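The Great Bedroom Sort-Out, Part 2

Last month's item on clearing out the kitchen junk drawer brought in more mail than anything we've run since March, and a good half of you wanted the same treatment for bedrooms. So we're doing bedrooms! Specifically the small stuff, the bits that gather on top of the TV cabinet and the desk and never seem to belong to any room at all. I love this kind of sorting. It needs no ladder and no heavy lifting, and you can do it with the radio on.

My method is the bed method, and I'll defend it to anyone. You make the bed first (properly, sheet pulled flat), then you bring every small loose item in the room to it and put it down on the sheet. Chargers, pens, remotes, the little figures that came free with something, whatever was behind the lamp. A bed is the biggest clear surface most of us own, and it's at a kind height for your back if you sit down next to it. Best of all, you have to finish before you can go to sleep!

Then you get a box. One box, open, right there on the bed with everything else. I like a colored one because it looks cheerful and I'm more likely to keep it afterward. Mine came from Clonano, the little stationery place that used to be next to the shoe repair, and it has outlived two proper organizers with compartments that I never once used correctly.

Into the box go the things that live in this room. Electrical things get checked before they go anywhere: plug the charger in, see if it charges, and if you can't work out which gadget it was for, it goes in the bag for the recycling table at Goslow Hall. We took in 753 chargers, cables and adapters there last time, which I still find amazing. Highlighters get a quick scribble on the back of an envelope. Dried-up ones go straight out, no second chances.

Ornaments are where people slow down, and I say let them. Hold the snow globe, give it a shake, put it somewhere you'll see it. I do think ornaments look better in a small group at one end of a shelf than dotted along the whole length of it, and they're much quicker to dust that way too.

Wrappers are the easy win. Every TV cabinet has one. Do those first if you're finding it hard to get going.
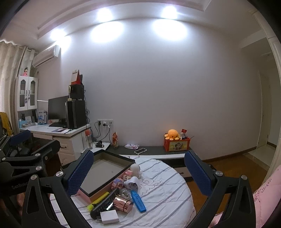

A pink box with a black rim, a snow globe, a couple of highlighters, the remote: it's a very good bed's worth, and a stripy sheet makes a fine sorting mat.

Anwara Pramanik wrote in to disagree with me about remotes. They should never go in the box at all, she says, they should have a fixed spot by the TV and be put back there every night, and since she started doing that she hasn't lifted a single sofa cushion. She also keeps her spare plug adapters in an old glasses case inside her suitcase, so they're already packed when she travels. I've copied that one already!

The next recycling table is at Goslow Hall on Dec 12, 2024. Bring cables tied in loops if you can, and please take the batteries out of remotes before you hand them over. Pens and highlighters that still work can go in the tub by the door.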